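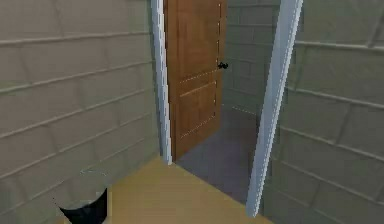
Figure 8.1 An open panelled door between a corridor and a room, in a simulated house

Chapter 8
Choosing a Simulation Package

A college that wishes to teach household robotics must decide whether to buy machines, to rent time on them, or to begin with software. This chapter considers the third course through one product, the Harna teaching package from Després, as supplied in May to the technical school at Badarthorpe.

The package contains 24 furnished rooms and 55 exercises. Each licence covers 30 students. The exercises fall into two groups: moving through the house, and finding and handling objects on furniture.

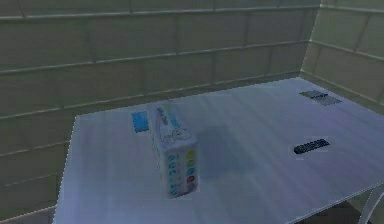
The second group makes the greater demand on the learner. An upright box may partly hide whatever lies behind it, and soft textures make small items hard to name with confidence. Students should record such doubts in their logs - a wrong label entered early is seldom corrected later.

Section 8.2 compares Harna with its nearest rival, Jiltia, on price, support and ease of marking. Readers without access to either package may go directly to Section 8.4.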